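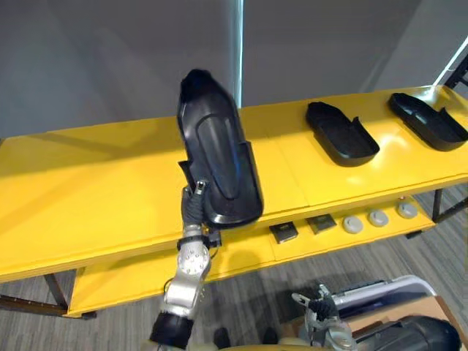
Black shoe-shaped trays at the yellow two-tier table, Pakutholm work room.

Reusable Packaging Project, Pakutholm
Interim Progress Report to the Planura Fund
Submitted by Clastari
Reporting period: second, ending in March

1. Purpose of this report

This report describes the work carried out under the grant during the second reporting period. It covers the receipt and inspection of returned packaging, the changes made to the work room, spending against the approved budget, and the work planned for the next period. It should be read together with the first report, which dealt mainly with the lease and the purchase of furniture.

The aim of the project has not changed. Molded packaging that would otherwise be thrown away after one use is collected from participating stores, inspected at Pakutholm, and returned to Fahy for a second use where its condition allows. The grant supports the inspection stage and the record keeping that goes with it. Transport is paid for by Fahy under a separate agreement.

2. Items received and inspected

The target for the period was 3,000 items inspected. The number completed by the end of March was 2,603. The shortfall falls almost entirely in the first weeks of the period, when deliveries from two of the participating stores were delayed and the work room was open for mornings only. Deliveries have since returned to the agreed schedule, and Clastari expects to make up the difference before the next report without asking for additional funds.

Black trays continue to make up the larger share of what is received. Their condition on arrival has been good. The most frequent fault is a bent or missing tab, followed by damage to the rim. A tray with a bent tab can usually be accepted, as the tab does not bear weight once the tray is packed. A tray with a split rim is rejected and sent for recycling.

Trays are laid open side up for the first check and then held upright so that the rim and the raised inner surface can be looked at under the room lights. The second step was added during this period. Small cracks along the ridge were being missed when trays were checked flat, and several accepted trays had to be withdrawn after Fahy reported them. The written procedure has been updated, and a copy is kept in the work room.

3. The work room

The first report noted that inspection was being done on folding tables of uneven height. These have been removed. Work is now carried out at the yellow two-tier table approved in the revised equipment list. Items waiting for a decision are kept on the top, and the lower shelf is used for smaller items. Dark items are easy to find against the yellow surface, and fewer have been left behind at the end of a shift.

Two matters remain open. The glossy finish of the table reflects the ceiling lights, which can make it hard to judge the surface of a black tray from certain positions. A matte mat has been ordered for one section of the top, at a cost within the small equipment line. The seams between the panels also collect dust and are now wiped down at the close of each day.

Storage is adequate for current volumes. If deliveries increase as planned in the next period, a further rack will be needed along the side wall. A quotation has been requested and will be forwarded to Planura when it is received.

4. Clear plastic items

Clear plastic was added to the project at the start of this period, at the request of Fahy. It has proved harder to assess than the black trays. Scratches and scuffs that would pass without notice on a dark molded part stand out on a transparent one, and dust shows as small white specks until the surface is cleaned. Inspectors did not always agree on whether a marked piece should be accepted, and the rejection rate differed widely from one shift to the next.

A grading scale with 4 levels was introduced in response. Level 1 covers pieces with no marks that can be seen at arm's length. Level 2 allows fine hairline scratches. Level 3 covers surfaces that are heavily scratched but sound, and level 4 is used for any piece with a crack, a sharp edge, or a loss of shape. Pieces at levels 1 and 2 are returned to Fahy. Level 4 pieces are recycled. The treatment of level 3 has not been settled, and these pieces are being held in storage for the time being.
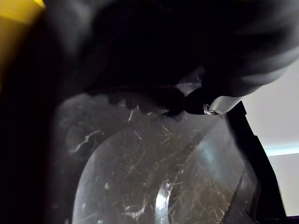
Fahy, in its written comments on the draft of this section, asked that level 3 pieces not be recycled before a second use has been tested. It considers that a scratched surface is acceptable wherever the packaging is removed before a product goes on display, and it would prefer that grading be based on strength first and appearance second. It also asked that cleaning take place before grading in every case, so that dust is not recorded as wear.

Clastari accepts both points. Cleaning before grading began in the last weeks of the period. A short trial of level 3 pieces will be carried out with one participating store, and the results will be included in the next report. Until then, no level 3 pieces will be disposed of.

5. Spending

Spending for the period was within the approved total. The furniture line is fully spent. The line for cleaning supplies is likely to be exceeded by a modest amount as a result of the change described in section 4, and Clastari requests approval to move the unspent balance of the printing line to cover it. No other transfers are requested.

6. Work planned for the next period

The outstanding inspections from this period will be completed first. The level 3 trial will follow, subject to a suitable store being confirmed by Fahy. The matte mat will be fitted on delivery, and the inspection procedure will be revised to combine the instructions for trays and for clear plastic in one document.

Planura has asked for a note on whether the inspection method could be used at other locations. A draft will be prepared once the grading scale has been in use for a full period. The spending schedule and the current inspection procedure are attached.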